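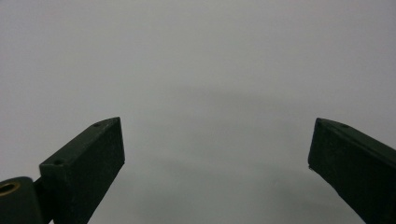 Clokberg is looking for people to help with the surface finishing of tabletops and cabinet doors in our workshop in Pradby. We are a small company and we make furniture for offices, school rooms and small shops. Most of our customers ask for very calm colors, and the one we sell most is a plain light gray, the same all over, without any pattern. It looks simple, but a plain gray surface shows every small mistake, and therefore we need patient people with good eyes.

We have two open positions, both in the finishing room. Experience with paint or furniture is welcome but it is not necessary. We will teach you during the first weeks, and you will always work next to a colleague who knows the job well.

Your work will be:
Sanding panels by hand and cleaning the dust from them before painting
Mixing paint according to the color card of the order
Checking each finished panel under the side lamp and marking the places which must be repaired
Packing the good panels with paper between them
Keeping the finishing room clean, also the floor and the shelves

A normal order has up to 400 panels, so the work repeats itself a lot. Some people like this and some do not, please think about it before you apply. One panel is not very heavy, but you will be standing for most of the shift. A shift is 8 hours with a paid lunch break. We start early in the morning and there is no night work.

What we ask from you:
You can see small differences in color (we do a short test with color cards at the interview)
You can read and write simple English, for the order sheets
You have no allergy to paint or wood dust
You come on time

What we offer:
A contract for 11 months, with the possibility to stay after that
Work clothes, safety shoes and masks
A free bus from the Villalobos parking lot to the workshop and back
Coffee and tea, and a kitchen where you can warm up your food

The workshop is behind the old Zornex warehouse, on the side of the river. If you come by bicycle, please use the small gate - the big one is only for trucks.

To apply, send us a short letter and tell us what work you did before. A photo is not needed. You can also leave your letter at the front office in a closed envelope with the words "Finishing room" on it. Please apply before 15 March 2025. We answer every letter, but it can take us two weeks. The interview is in the workshop, and you can look at the finishing room on the same visit.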